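Ticket 400-76 — Purken door closer, hall door, won't latch
Opened May 29, 2023
Site: Kaewkla guest house, ground floor
Logged by: Rattana Sombatkul
Status: open, waiting on parts

Reported: hall door slams, then bounces back off the latch. Guests in room 7 complaining about the noise at night. Started sometime in March after the closer was swapped for the Purken one. The old Breko never gave any bother but the arm had cracked.

Tried so far:
- Closing speed screw, quarter turn in. Slower swing, still bangs at the end.
- Latch speed screw, half a turn in. Quieter, but now stops short and sits open by a finger's width.
- Backed latch screw out an eighth. Latches maybe one go in three.
- Checked hinges. Top one had a loose screw, tightened it. No change.
- Strike plate — filed the lower lip a bit. Slight improvement.

Put it all back to the factory setting at that point and started again, was going round in circles.

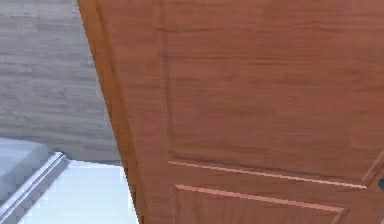
Second go. Rang Dukach, who supplied the closer. Chap on the phone asked for the spring size and I had to ring back with it. He reckons its set too strong for an inside door and the valve is being asked to do all the work. Told me to drop the spring first, then speed, then latch, in that order and not all at once. Leave ten minutes between changes so the oil settles. I hadn't been doing that.

Dropped spring by two turns. Waited. Better swing, no bang. Then latch speed out a touch. Shut properly five times running, then on the sixth it crept and stopped. Draught from the back yard seems to make a difference — with the kitchen window shut it latches every time, window open it doesnt.

Also noticed a smear of oil under the closer body, near the latch screw. Wiped it off, back again by teatime. So probably the seal has gone and the rest of this is a waste of time.

Dukach will send a replacement body, part 132, no charge if the old one goes back in its box. Box is long gone, asked if any box will do. No answer yet.

For now: closer arm unhooked, guests asked to pull the door to behind them. Don't touch the screws please.

Maintenance desk, Kaewkla guest house — ring reception to add to this ticket | Back to top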